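# Buying a first kit car that's already built – sensible or daft?

**mossgreen_roadster**
posted February 11, 2020

I've been going to look at kit cars for ages and I think I've finally found one I want! It's a Kelwood two-seater, built in somebody's garage 21 years ago, and the seller is only on the other side of Chisholm so I could be there in half an hour. It has the Droto 1.6 engine, a five-speed box and no roof to speak of, and it weighs almost 1,000 kg with fuel in.

I went for a sit in it on Sunday and couldn't stop grinning. The bonnet goes on for ever and your elbow hangs over the side like something out of an old film. I've only ever owned hatchbacks, so I have no idea what I should be checking. The paint is a bit tired but I like that. What worries me is what's underneath, and whether a car like this can be used for normal trips or just for sunny Sundays. I do a run of 60 miles each way to see family most months and I'd love to take it.

Is the Kelwood a decent choice for a beginner, or should I hold out for an Alten? There is one of those for sale too but it's dearer, and it's a long way off.

---

**slowlaneandy**

Get the Alten. Better brakes, holds its price. My mate had a Kelwood and it leaked.

---

**thirdgearhill**

Oh, I'm so pleased somebody else has caught the bug! I've had my Kelwood for years and I still go the long way home in it whenever the road is dry.

Start with the chassis, and take a torch. The main rails are boxed in and they rust from the inside, mostly behind the seats where the water sits. Tap along them with the handle of a screwdriver and listen for the note going dull. Surface rust on the outriggers is fine and you can deal with that on a Saturday with a wire brush and a tin of paint. If the rails themselves are soft, walk away, however pretty the car is (I know, I know, it's hard).

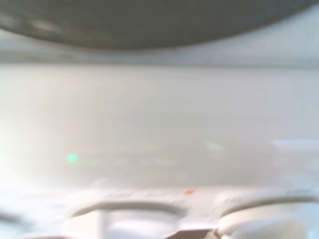

Next, the paperwork, which people forget about when they're in love with a car. Ask for the build file. A good builder kept receipts, wiring notes and the inspection papers, and you'll bless them for it the first time a fuse blows and you want to know what it feeds. Check that the engine number matches the registration document too. Plenty of these have had a swap at some point and the details were never updated.

The Droto engine is a lovely thing. It's noisy when cold and the tappets chatter a bit, but it will run all day if the oil has been changed. Mine needed a new radiator, hoses and a fan switch in its second year with me and the bill came to £1,110, because I went for the bigger radiator and paid a garage to fit the lot. Money well spent! You can do it for a lot less if you stick with the standard part and don't mind skinned knuckles.

As for using it properly – yes, do! Your 60 miles is no bother at all. I'd take earplugs for the dual carriageway and a decent hat, and put your bag in the passenger footwell as the boot is more of a rumour. The heater is good once the engine is warm. In heavy rain you will get wet feet, so slowlaneandy's mate was telling the truth, but a new scuttle seal helps a lot and it's a cheap bit of rubber.

I've driven an Alten and it does stop better. The steering felt a bit numb to me though, and the pedals are so close together that I had to go home and find thinner shoes. For winding lanes I'd have the Kelwood every time.

---

**pitlane_biscuits**

Agree with most of that, but don't skip the rear suspension bushes. They perish, and the back end goes vague in a way that feels quite alarming if you aren't expecting it. Grab the top of each rear wheel and give it a good shove in and out. Any clonk means bushes or a wheel bearing, and neither is scary to fix.

Also ring round for insurance before you hand over any money. Have the year of build, the engine size and your yearly mileage ready. Some firms wouldn't quote me at all and then the specialist ones were cheaper than for my everyday car!

If you do buy it, there's a run out from Chisholm every September with loads of Kelwoods and a few Altens, and people are very happy to let you poke about under theirs. Post some photos when you get it home, and let us know what colour the seats are.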